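Korkmont Lab Reports Results on Learning From Hand-Held Grippers

The Korkmont robotics laboratory has released the results of a study on training robot arms with demonstrations recorded on hand-held grippers. The team collected 1,254 demonstrations at the Wetetton site in November, covering 9 table-top tasks. A policy trained on the full set completed up to 2 more tasks than one trained on arm recordings alone. The recordings also include the moments before each grasp, when the two black fingers are held apart over the wood surface.

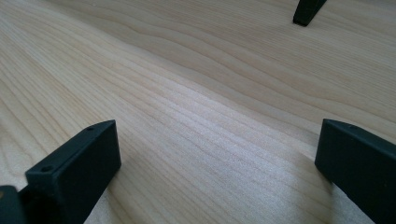 Access to the Data

The recordings will be available to partner institutions through the Divuvon archive.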